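Textile Care and Presentation
Unit 2 handout: Soft goods on the shelf and bench
Revised 09/01/2026

Read this before the February practical. It covers dark cloth, light-coloured caps and the surfaces we set them on. Bring your Flana workbook. The readings are in the Custitz folder, from page 234.

Dark cloth

Matte black fabric shows lint sooner than any other colour in the kit. Crumpled cloth makes it harder to judge, as specks sit in the folds and the shadows hide them. Open the piece out under the ceiling light before you grade it. Work the lint brush in one direction, then turn the cloth and check the other face.

Keep black and beige pieces in separate piles. Beige picks up dark fibres, and black picks up pale ones. If the two have been handled together, brush both.

Wire mesh shelves are fine for folded goods. For anything knitted, put a sheet of card down first so the wires don't leave a grid in the fabric. Vases and artificial plants are part of the display and stay where they are while you sort. 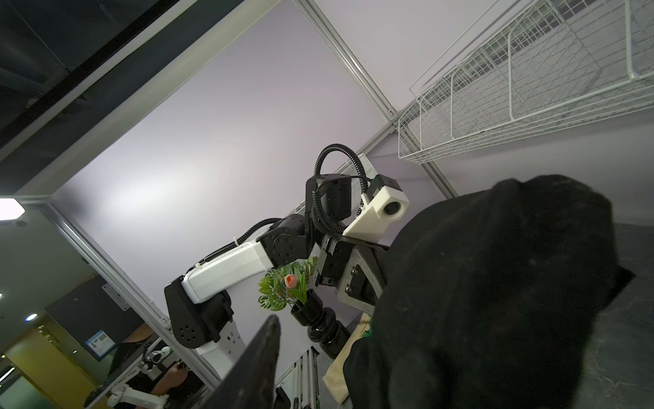

Can dark cloth go straight on a wire shelf after brushing?

Woven cloth can, provided it is folded flat with the edges turned under. Knits need the card.

Caps

A structured cap is graded on four points: crown, brim, button and stitching. Look at the crown from above and follow each panel seam out from the button. A seam that wanders usually means the panel has been crushed in storage.

Cream and ivory caps mark easily along the front edge of the brim, where people pick them up. Handle them by the sides of the crown. Don't stack caps with embroidered fronts unless there is tissue between them, and set matching caps down separately when you compare their colour. Write down any lettering exactly as stitched, capitals included, such as COLORADO.

A grey stone-patterned surface gives enough contrast to see the outline of a pale brim. Check for grit before you put anything down.

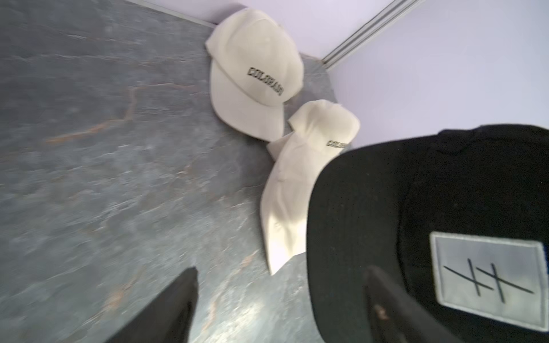 Recording your work

Use one Abugri card per item. Fill in the colour, fabric and condition, then your initials. Leave the fibre content blank if there is no label. Cards go in the Flurkatitz tray at the end of the session.

The written task is 200 words on one item of your choice, handed in with its card.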